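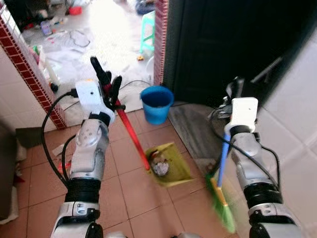 *Brooms and dustpan in use on the hallway tiles, with the blue bucket by the doorway.*

# Sweeping and Care of Tiled Hallways

Household Guidance Sheet 12, Takari Residences, Ukthorpe
Revised 2019-09-01

Residents are responsible for the floor inside their own unit and for the stretch of hallway up to their threshold. The following guidance replaces the sheet issued in August of last year. It applies to all units with ceramic floor tile, including those in the Mudaliar wing.

## Before sweeping

Pick up paper, bags and other large items by hand. A broom pushes a sheet of paper along the floor and leaves the grit underneath it where it was. If the adjoining room is being sorted or packed, finish the sorting first or close the door. Loose sheets on the floor of the next room will drift into the hallway each time someone walks through.

Move mats, shoes and umbrella stands out of the hallway altogether. Shake mats outdoors. Mats may not be shaken over the stair rail.

Sweep a floor only when it is dry. Damp dust sticks to the bristles and settles into the grout, and it must then be scrubbed out by hand.

## Order of work

1. Begin at the far end of the hallway and work toward the outer door.
2. Draw the broom along the foot of each wall before touching the middle of the floor. Give particular attention to the corners behind doors and to the base of any pillar.
3. Clear the door threshold with short strokes, pulling the dust onto the tile. Stone thresholds in the older units sit slightly above the floor and hold a line of dirt along both edges.
4. Sweep the open floor in overlapping strokes, keeping the bristles in contact with the tile. A broom that is flicked upward at the end of each stroke throws fine dust onto the walls.
5. Gather the sweepings in one place, away from the doorway.
6. Set the lip of the dustpan flat against the tile, across the grout line if possible, and sweep into it in small amounts.
7. Draw the pan back by the width of a finger and sweep again. Repeat until no line of dust remains.

Empty the pan before it is full. Crumpled paper and wrappers take up most of the room in a pan and roll out easily when it is lifted, so it is better to remove them as they collect. Unit holders on the upper floors should tie the bag before carrying it down to the bins.

## Choosing a dustpan

A long-handled pan spares the back and is recommended for any hallway longer than a few steps. The handle should reach at least to the waist of the person using it. Check the front lip from time to time by laying it on a flat surface. A lip that has warped or chipped will let grit pass underneath and should be replaced.

A short hand pan remains useful for stairs, shelves and the space behind the washing machine. Keep both if there is room.

## Using a bucket

Keep a small bucket within reach while sweeping, for anything that should not go into the trash: coins, screws, buttons, earrings. Sumathi Kamath of the Residents' Office reports that 23 keys were handed in over the past year, most of them found in sweepings.

If the floor is to be mopped afterward, use a separate bucket for the water. Change the water as soon as it turns gray. Do not pour it down the balcony drain.

## Grout and wall tile

Thin grout lines need very little beyond regular sweeping. Where they have darkened, apply a paste of baking soda and water, leave it for ten minutes, and scrub along the line with an old toothbrush. Rinse with clean water and dry with a cloth. Vinegar and other acids must not be used on grout or on stone thresholds, as they will etch both.

Plain wall tile may be wiped with a damp cloth and a drop of dish soap. Mosaic borders have many more joints, and a soft brush will reach them better than a cloth. Work from the top down. Cracked or missing tiles should be reported to Subbarao Kulkarni, extension 962, before any cleaning is attempted. Residents should keep loose pieces, as matching tile is difficult to obtain from Jolport and orders may be delayed.

## Care of brooms

- Comb out hair and lint after each use.
- Wash synthetic bristles once a month in warm soapy water, then rinse and shake well.
- Hang the broom by its handle or store it with the bristles upward. Bristles left standing on the floor will bend and do not recover.
- Tighten the joint where the handle meets the head. A loose head wears the thread and will soon come off.
- Keep one broom for indoor floors and a different one for balconies and steps.

## Shared equipment

Brooms, pans and buckets may be borrowed from the ground-floor closet and must be returned clean on the same day. Sign the book when taking an item and again when returning it. A lost or broken long-handled pan is charged at 3,000 from the unit deposit.

Questions about this sheet may be put in writing to Padmavathi Thomas at the Residents' Office.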